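Workshop tips: getting a kitchen arm to pick things up without daft surprises

Filed under Bench and Software. Last changed May 1, 2026

I get sent a lot of clever software for small arms, and most of it comes with a video of something being lifted beautifully. I don't trust the videos. These are the habits I've kept after a good while of running grasping code in a spare kitchen, and a few I've dropped.

Start with the log, before you touch the planner. If your tool can't tell you which grasp it picked, what score it gave the others and how long it thought about it, you will be guessing every evening. Plain text files will do. Hậu Bùi keeps his in one folder per shelf and can find anything in a minute, which is more than I can say for the dashboard I paid for.

Don't believe the confidence number. Ours once gave the same high score to a mug handle and to the shadow of a mug handle. Treat it as a way of sorting candidates and nothing more. Check the finger position after closing, and check it again after a short lift. If the fingers have closed further than the width you expected, stop and put the thing down.

Clear plastic and shiny labels deserve a test day of their own. Depth readings tend to go straight through the clear parts or come back full of holes, and glare moves whenever the arm does. The usual advice is to buy a better sensor. Try these first:

Turn off the light directly overhead and use one from the side.
Let the planner aim for the label, where there's something solid to measure, and leave the neck alone.
Fit a simple upright cylinder to whatever points you do get. It's crude, and it has beaten two fancier methods on my bench.
Take a second look from a few centimetres to one side before closing. 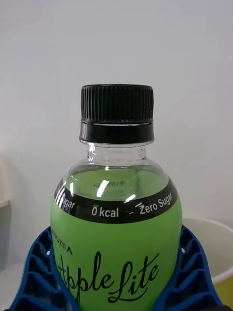

Soft fingers cover up a lot of bad software, so be careful what you give the credit to. They bend round a bottle and forgive an aim that's well off. Tarık Dursun ran the Hetmont planner against a script that simply drove to a fixed point and closed, 300 tries each on the same bottles. The planner held 296. The script wasn't far behind, and it was 4 lines long. I'd want to see that comparison on every product page, and I never do.

Keep the drop cases. All 4 of Tarık's misses were more use to me than the rest put together, as they came from the same fault: the arm's position and the picture were stamped by different clocks. Sync the clocks before you tune anything else.

Slow the approach for the last stretch. Plalletti's default settings go in at full speed until contact, and a tall bottle doesn't like that. Halve it. Then set the closing force by hand, starting low, with the bottle full. Do it again for a half-empty one.

Leave clutter in. Software that works on a bare worktop may fall apart the moment there's crockery nearby, and a kitchen always has crockery.

Write down the version. Dangate updates itself overnight unless you tell it otherwise, and I lost most of June to a change in how it rounds angles. The setting is under Maintenance, second page, and it goes back to automatic after a reinstall.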